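# flemham-soup-survey

Survey answers and price notes on packed lunches and canteen lunches in the town of Flemham. One row is one lunch eaten by one person on one day.

Last changed: Sunday, September 30, 2018

## What's in here

- `lunches.csv` – the main table, 2835 rows
- `canteens.csv` – one row per canteen, 13 rows
- `prices.csv` – weekly price of a standard lunch at each canteen, 52 weeks
- `codes.md` – list of food codes and what they cover
- `forms/` – blank copies of the paper form, old and new versions

There is no code in this repository. The files are plain text and open in any spreadsheet program.

## Where the data comes from

Paper forms were left in the eating areas of the canteens and handed out at the Mamberg bus depot, where there is no canteen and most people bring food from home. People filled in what they ate, where they got it, what they paid, and how hungry they were two hours later. The forms were typed in by hand.

The price table is separate. Prices were copied once a week from the menu boards. When a canteen was closed the cell is blank. A zero in this table is always a typing error, so please report it if you find one.

## Columns in lunches.csv

| Column | Type | Notes |
|---|---|---|
| `row_id` | integer | no meaning beyond the file |
| `week` | integer | 1 to 52 |
| `weekday` | text | three letters, lower case |
| `place` | text | canteen code, or `home` for packed lunches |
| `main` | text | food code, see `codes.md` |
| `side` | text | food code, may be blank |
| `drink` | text | food code, may be blank |
| `paid` | decimal | blank for packed lunches |
| `minutes` | integer | time spent eating, as reported |
| `hunger` | integer | 1 (not at all) to 7 (very) |
| `form` | text | `old` or `new` |

`minutes` is rounded by the people filling in the form. Nearly everyone writes a multiple of five. Don't build anything on small differences there.

## Old form and new form

The form was changed in February. The old one asked for "soup or main" on one line, so a person who had both had to pick one or squeeze two things in. The new form has a line for each. Where two items were squeezed in, the first went to `main` and the second to `side`, even if the second was clearly the bigger dish.

This means soup is undercounted on the old form. If you want to compare soup across the year, use only the rows with `form` set to `new`, or treat the two parts as separate surveys.

## Food codes

Codes are short and broad on purpose. `stew` covers anything cooked in one pot and eaten with a fork. `soup` is anything eaten with a spoon, including the thick bean dish at the Degefa canteen, which regulars there call a stew. We went back and forth on that one and left it as soup.

`bread` as a main means the lunch was bread with something on it. A roll next to a bowl of soup goes under `side`. Cold pasta is `salad` and hot pasta is `pasta`. Leftovers are coded by what they were the night before, if the person wrote it down, and as `other` if they only wrote "leftovers".

## Known problems

- The Dusano canteen changed its menu board in week 31 and stopped listing a standard lunch. From then on the price is for the cheapest hot dish, so the drop in that week is not a real price cut.
- Some people filled in `hunger` right after eating. You can't tell which rows these are. A 1 from a bus driver on a short break should be read with care.
- Night shift meals are included and count toward the day on which the shift began.
- Packed lunches are thin in the summer weeks.
- Coffee was often left off the form. Do not use `drink` to say how much coffee people have with lunch.

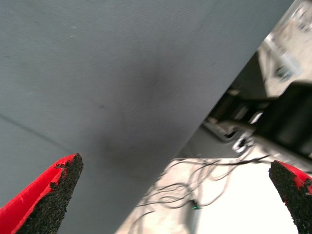
## Privacy

The forms had no space for a name. A few people signed them anyway, and those names were not typed in. The free comment line at the bottom of the form is left out of the table as well, as some comments were about other people in the canteen. The filled-in paper forms are not part of this release.

## Using the data

You can copy, change and share the files as long as you say where they came from. If you leave out the old form rows, please say so – two sets of figures from the same table have already been compared as if they matched.

Suggested wording:

> Lunch data from flemham-soup-survey, new form rows only.

## Fixes and additions

Open an issue with the `row_id` and what looks wrong. For prices, give the week and the canteen code. Please don't send a whole edited file, as spreadsheet programs tend to change the decimal marks and then every row shows up as different.

New canteens can be added to `canteens.csv` at any time, but prices should cover at least 13 weeks in a row before they go into `prices.csv`.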